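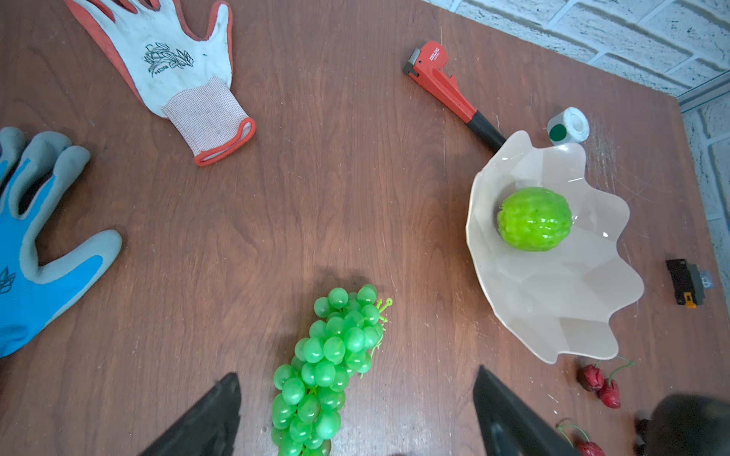

Figure 3. Tabletop: gloves, pipe wrench, bowl and artificial fruit.

Zimania Display Fruit Set: Clearing and Filling the Bowl

1. Move gloves and hand tools to the tool tray. Lift the wrench by its handle and keep the metal jaw away from the bowl rim.

2. Wipe the bowl with a dry cloth. Do not use solvent.

3. Place the grapes and the large green fruit in the bowl first. Hold grapes by the bunch, not by the stem.
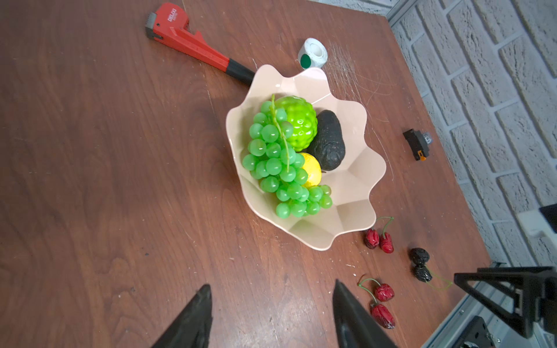
4. Add the smaller pieces last. Cherry stems bend easily and must not be pressed under heavier fruit.

CAUTION: Artificial fruit is not food. Small pieces are a choking hazard. 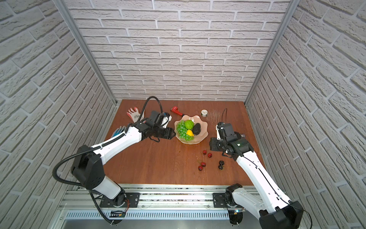
5. Set the bowl in its final position and check that it stands level. A place at the center of the table, as with the fruit bowl between the brick-patterned side walls, leaves clearance on all sides. Keep the bowl at least 15 cm from any table edge.

NOTE: If pieces have been washed, let them dry for 24 hours before filling the bowl.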